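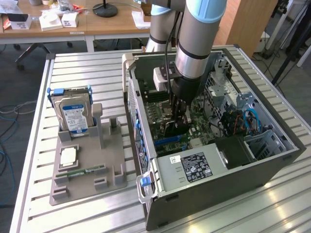
Which gripper should you buy for putting parts into a desktop computer?

A two-finger electric one with a setting for low force, and fingers you can unscrew and replace. I'd spend whatever money is left on the fingers.

I've had two grippers on the arm over the summer, the Hokden and the Gustton, and a few people have asked me how they compare. Both are parallel grippers with two fingers. Both bolt to the same flange with an adapter plate. The Hokden cost me £2000 with its cable and the Gustton was a fair bit less, second-hand, from a lab that was closing.

The job was the same for both. Pick a part out of a printed tray, carry it to the open case, put it where it belongs, let go. The parts were a processor, a memory module and a 3.5-inch hard drive. I picked those because they ask for different things. The drive is heavy and has smooth metal sides. The memory is light but needs a good shove to seat. The processor needs hardly any force at all and must come down flat.

The Hokden was better with the drive. It opens wide and closes evenly, and I could set the force high without it overshooting. On the processor it was a nuisance. The lowest force setting is 10 N, and with the fingers it came with that was enough to make the chip tip slightly as it closed. I made longer fingers with a 2 mm lip at the ends and the tipping mostly stopped.

The Gustton goes lower on force and you can feel the difference if you put your own finger in it (I did, with the power limit down). It was the one I ended up trusting near the socket. Its weak point is the opening. The drive only just fits, so the approach has to be very accurate, and if the drive is leaning a little in its slot one finger comes down on top of it. I had that happen on a Tuesday afternoon when I was showing the whole thing to Javiera Pereyra, who was kind about it.

I logged 334 picks before I stopped. I won't put the whole table up because I changed the fingers partway through and the early numbers aren't comparable with the later ones. Most of the failures had little to do with the gripper anyway. They were at the tray. The first tray had tight pockets, and a part that went back in slightly crooked would stick, and the next pick would lift it at an angle. Ayana Woldemariam suggested raised corners with the sides left open, so the fingers have somewhere to go. It was a few hours of printing and did more good than either gripper.

Other things I'd want to know if I were starting again:

Cables. Tape or clip the gripper cable along the arm before you do anything else, and leave slack at the wrist. Mine caught on the edge of a case twice.

Camera. I used an Elari, fixed to the stand. Bare metal throws a lot of glare, the table included, and I lost an evening to exposure settings before I moved a lamp.

Controller. The Farías box talks to both grippers but reads the force back in different units for each. It's in the manual, on a page I hadn't read.

For now the Gustton stays on for the processor and memory work and the Hokden goes on when I need to move drives. Swapping takes a few minutes with a hex key — the slow bit is checking the tool offset afterwards. I've looked at quick changers and they cost more than I want to pay.

Next I want to try the power connectors, which bend, and I don't expect either gripper to do well with them. I'll post the finger files once I've tidied them up.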